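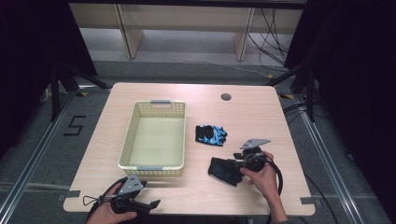
Two grippers, two fingerless gloves, and my whole Thursday

I have been promising a gripper comparison since May, mostly to myself, and mostly as a way of putting off the taxes. The taxes are done. So we come to the gloves.

The background, for anyone who wandered in from the sourdough posts: I've been testing hand-held grippers, the kind you carry one in each fist and squeeze, so that a robot can later be taught from whatever your hands did. I had the Ruline set for a month and the Elari set for a little less. Both are black, both trail a cable from each hand, and both make you feel like a crab with a day job.

The task was gloves into a basket. I chose it because I had already done blocks, cups and sponges, and every gripper ever made can pick up a sponge. A fingerless glove is a different animal. It lies flat, it has five holes where you don't want holes, and it gives you nothing to grab except a thin fold that moves when you touch it. The basket is the cream plastic one with the little square holes, which I like because it weighs next to nothing and tells on you whenever you bump it.

I did 88 tries with each set. Yes, I kept a tally. No, my spouse did not ask to see it.

Ruline first. The jaws close with a lovely even pull and I trusted them right away, which was my mistake. They want to come straight down on things. On a flat glove that means pressing it into the tabletop and closing on air, over and over, like somebody trying to pick up a shadow. Once I learned to tip my wrist and go in at the wrist opening it got much better, but tipping your wrist 88 times with a motor sitting on top of your hand is a good way to find out how old you are. I needed a break every 15 tries. The last few before each break were garbage.

Elari was the reverse. The trigger is mushy and I complained about it all morning. The tips are a bit grippier, though, and they'd catch the edge of the mesh on the back of the glove without much planning from me. I missed 20 on the Ruline and half that on the Elari, and I was grumpier during the Elari ones, so make of that what you like.

Things I would change on both: the cables. The right one always wants to swing wide off the table and then remember you at the worst moment, usually when you're over the basket. I tried running it up my sleeve. I tried a clip. A friend suggested the Sakamoto controller, which moves the electronics to a belt pack, and I looked it up and it costs $2,988, so the clip is back.

I also tried using my left hand for something useful. The plan was to steady the basket with the left gripper while the right one did the dropping. With the Elari this was fine. With the Ruline I kept squeezing both hands at once, like a beginner on the piano, and dragging the basket toward me every time I let go of a glove. I'm calling that one a tie between the hardware and me.

If you only do hard-sided stuff, get the Ruline and enjoy that nice pull. For cloth I'd take the Elari, mushy trigger and all. The Bredbridge jaws are next, if the box ever clears the depot, and I've got a pile of socks waiting for them.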